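Home | Essays | Books | Faith & Home | About | Contact

Print this page | E-mail to a friend

Let your grandmother's shelf alone

March 18, 2022

I spent most of December reading books about simple living, which is a funny way to simplify, given that I bought 6 of them. By the third one I was annoyed, and by the last I was arguing out loud with the author in my kitchen.

My gripe is with how these books treat the home altar. You know the kind of thing I mean - the shelf with the candle and the saint's card and the photo of an uncle, the palm cross from some Easter way back. My mother had one in our apartment in Trunwood. The books file it under "sentimental items" and tell you to do it last, when your deciding muscles are strong. Keep one piece. Take a picture of the rest!

I think that gets the shelf wrong from the start. My mother never felt sentimental about it. She dusted it the way she paid the gas bill. She talked to it, sometimes crossly, and if a candle burned out she put in another before supper. It was a place where something got done every day, and you can't judge a place like that by asking if each object on it makes you feel good. Some of hers made her feel terrible. The card from my brother's funeral was on there for 28 years.

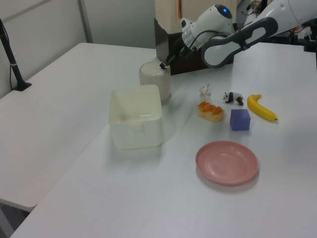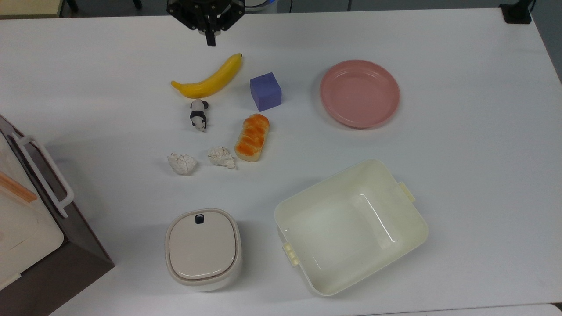

Tiziana Longo wrote to me after my last column to say I was being soft, and that plenty of religious people have owned next to nothing and prayed just fine. She mentioned monks, and she has a point. A bare cell is an old and serious thing. But a monk has a chapel down the hall, and bells, and other people getting up at the same awful hour. My mother had a shelf over the radiator.

So what I'd like from the tidy-up crowd is a little modesty. Help me with the sweaters, please, I own 15 and wear two. Tell me how to fold a fitted sheet. When you get to the shelf, though, ask whoever tends it what it's for, and then maybe go make some coffee. I have most of my mother's things up now in the hallway, crowded as anything, and I still haven't found a candle that fits her old holder.

Comments (3)

Kenneth Policarpio: We kept ours in a closet in Skullton for years because my wife's family thought it was odd. It's out in the living room now.

Kristine Dagdag: I did take the photo and give the things away. I've never once looked at the photo.

Suleiman Usman: No shelf in our house, but my father's prayer rug would have failed every test in those books. Which six did you read?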